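I've been meaning to write up the white board trick for ages, and then February happened, and the basement flooded a bit (different page, different headache), so it's only making it on here now. If you do any small fiddly work at a table, this one is for you!

## Put a big white board on your table

Get a large, flat, white board. Lay it on the table. Work on top of it. That's the whole tip, and it has changed my craft-and-repair evenings more than any tool I own.

Mine was a shelf from an old Rilby bookcase that lost its legs in the move to Vimville. A plain one from the hardware store works just as well, and so does the back of a dead whiteboard. What matters is that it's smooth, it doesn't rock, and it's big enough that both your elbows can land on it or both can stay off. Half on, half off is misery.

Why white? You can find things. Drop a tiny black screw on a wood tabletop and it goes into the grain and lives there forever. Drop it on white and there it is — even at 9 p.m. with one lamp on. Same goes for beads, snaps, jar seals, watch parts and the little rubber feet that come off everything.

How I set it up:

- Wipe the table first, crumbs and all. One grain of sand under the board and it'll wobble all night.
- Cut 2 strips of rubber shelf liner and lay them underneath, one near each end.
- Leave a bit of bare table showing past the board, so you've got somewhere to put a drink that isn't the work surface.
- If the board is shiny and your lamp bounces off it, move the lamp to the side before you give up on the board.

## The paper in the middle

Now for my favorite part. Put one small sheet of plain paper on the board, near where your hands naturally fall, and make that the spot for whatever you're working on right this minute. Everything else stays off the paper.

I started doing it to protect the board from glue, but it does so much more than that. You can slide the whole job out of the way without touching it. You can scribble on it ("long screw = left side"). You can fold it into a little chute and pour the beads back into the jar, and I still get a kick out of that every single time.

Scrap paper with printing on it isn't nearly as good. Small parts vanish into the letters.

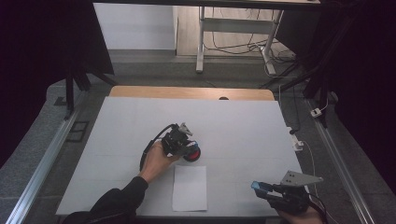

*Small sheet on the big board, with the round red piece just about over it.*

I go through maybe a sheet a night, and the used ones go in the bin for lighting the stove unless they've had glue or solvent on them.

## Caps and lids

Round flat things are the worst for rolling off. Always set a cap down flat, open side up, and then use it as a dish for the smallest parts. A jar lid holds 6 cabinet screws with room for the washers. Bright colors are best because you won't sweep one into the trash with the scraps. I keep a Firnia coffee can of odd lids just for this and I'm always adding to it!

## Two people, one board

Sharing works better than you'd think, as long as you sort out the sides before you start. Paper between you, one person to the left and one to the right, and you pass things across the paper instead of over each other's arms. Dark sleeves shed on a white board like you wouldn't believe, so keep a lint roller close by.

## Cords on the floor

Keep the power strip down on the floor beside the table, on the side you don't get up from. A strip on the work surface eats space and every cord turns into a little fence. Let cords come in over one edge only. If you use a glue gun, that's the exception — I run a short extension up for it and tape it down along the side of the table, well away from my elbows.

## Cleaning the board

Dish soap and warm water handles nearly everything. For marker, try rubbing alcohol on a rag, in a small patch first. For dried white glue, lay a wet cloth on it for 15 minutes and then push it off with an old plastic card. Skip the scouring powder. I used it on my first board and the scratches hold dirt to this day.

Store it on edge behind a door, with an old pillowcase over it. My cat, Gilbert, thinks a leaning board is a tunnel, so mine is now behind the pantry door with a hook on it.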